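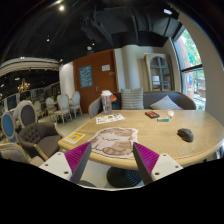

By Iordache

3 August 2019

Irberg hand gripper, the two-finger one with the camera. Paid $685 for it in February, plus shipping. Quick review before I box it up and send it back, because it bit me and I think people should know before they buy.

Good stuff first. Fingers are easy to swap, screws are where you can reach them. Ribbed magenta pads grip really well, way better than the flat ones on my old Brovska. Picture from the camera is wide, you get both jaws and the whole table plus half the room behind it. Great for showing a robot arm what you want done. Trigger feels nice. Was nice, anyway.

Now the bad. The trigger return sticks. You squeeze, jaws close, you let go and they stay closed. First time I figured I had dirt in it. Cleaned it, fine for a couple of days, then same thing again. With a plastic bottle you just tug it free. Not so bad. With my finger in there it was bad. I was peeling a sheet of paper off the pad and the thing let go of wherever it was hung up and snapped SHUT. Blood blister under the nail, still there. No way to release it by hand, no lever, no button, nothing. I ended up prying the jaws apart with a screwdriver with my other hand. Not something I want to do twice.

Thin flat things are the worst for it. A big paper cutout lying flat on a table like that brown and beige one, you have to come in low and wide open and then squeeze hard to get an edge up, and squeezing hard all the way is when mine hangs. Computer mouse, small boxes, no trouble, you never get to the end of the travel.

Second problem, the log. When the jaws stick closed the software still says they're open. It reads the trigger, not the fingers! So the recording looks clean and it's garbage. I threw out a whole batch of 100 and then had to go back thru older ones too. If you play one of those back on a real arm it will open on paper and stay clamped in your head, or the other way around, either way don't stand near it.

Support. Wrote to them 2 times. First answer said oil the slide. Manual says do NOT oil the slide. Second answer said it's a known wear thing past 800 squeezes and they'd sell me a new spring. Sell. 800 is an afternoon or two if you are working at it. I asked for a refund instead and they said ok, so credit for that I guess.

A shop in Plasadham offered to put in a stiffer spring. Passed. Stiffer spring means it snaps harder when it does let go, and I like my fingers.

If you already have one: keep hands out of the jaws, always, even when it looks open. Watch the video to check the jaws, dont trust the number. Stop using it the first time it hangs. Mine got worse fast.

2 stars. Both for the pads and the camera. Would look again if they add a hand release and put the sensor on the fingers where it belongs. Back on the Brovska for now, flat pads and all.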